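Hand-held gripper work paused at Kestmont site after cable fault

20/10/2023

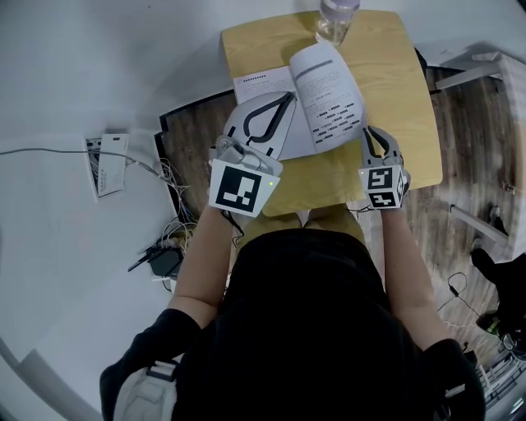

Working on an open booklet with a pair of hand-held grippers at a small table.

Work with hand-held grippers has been stopped at the Kestmont site of Zamovar after a cable fault left one operator with a minor burn to the wrist. The company said the operator was treated on site and was back at work the next morning, on other duties.

The fault happened during an afternoon session of paper handling, one of the household and office tasks recorded at Kestmont. Operators sit at a table with a gripper in each hand and turn pages, hold booklets flat, fold sheets and put them away. The recordings are used to train robot arms to do the same jobs.

According to a notice sent to staff, the cable on a right-hand gripper had worn through close to the point where it leaves the grip. The outer jacket had split and two of the conductors touched. The short circuit heated a section of cable that was lying against the operator's skin. The operator put the gripper down and pulled the plug from the wall. Zamovar said there was no fire and no damage to the table or the floor.

The grippers are made by Gririk, a small supplier that also does the repairs. They run on low voltage, and the notice says there was no risk of electric shock. It does say that the power adapter should have cut out much sooner than it did. The adapter in question was a replacement bought locally after the original was lost, and it was rated for a higher current than the gripper needs. With the original adapter, the notice says, the cable would probably have become warm and then gone dead.

Zamovar has 67 of the grippers at Kestmont. All of them were collected the same evening and the cables were checked by hand over the following two days. Staff found five more with splits or soft spots in the jacket, all within a few inches of the grip. None of those had failed. They have been tagged and sent back to Gririk.

The position of the wear points to how the cable is handled during a session. It comes out of the grip, makes a short loop at the wrist and then runs back along the forearm. Page turning involves a lot of small wrist movements, and the loop bends each time. Gririk's instructions say the cable should be inspected after every 100 hours of use. The logbook for the failed gripper shows 395 hours and no inspection.

Zamovar said the inspections were missed when the logbooks were moved from paper to a shared spreadsheet in the summer. The column for cable checks was left out of the new version – the old sheets had it, printed in the last column – and the reminder that went with it was lost too. The column has now been put back, and a gripper that has passed its inspection hours will be marked in red and may not be signed out.

Wiring around the work tables is also being looked at. The notice asks for power adapters to be kept off the floor and away from loose cables, and for every adapter to carry a label matching the gripper it belongs to. Adapters without a label are to be handed in at the front desk. Spare cable is to be tied up before a session starts, and operators have been told they can refuse a table where this has not been done.

A separate question is how fast an operator can get free of the equipment. In this case the wall outlet was within reach. At several other tables it is behind the operator or on the far side of the room, and unplugging would mean standing up with both grippers still attached. Zamovar plans to fit an inline switch at each table, close to the left hand. The first set has been ordered from Wang, an electrical parts dealer, and is expected before the end of October.

Gririk said it is testing a cable with a thicker sleeve at the exit point and a longer strain relief. The new part will be fitted free of charge to any gripper returned for repair. The firm has also written to its other customers to remind them of the inspection interval and to ask which adapters they are using. It did not say how many replies it has received.

Recording at Kestmont has continued in the meantime on tasks that do not need the hand-held units. Paper handling will start again table by table, once the cables, adapters and switch at that table have been checked and signed for. Operators whose sessions were canceled will be paid for the hours they were booked, the notice says. Questions about rebooking go to the scheduling office at the site.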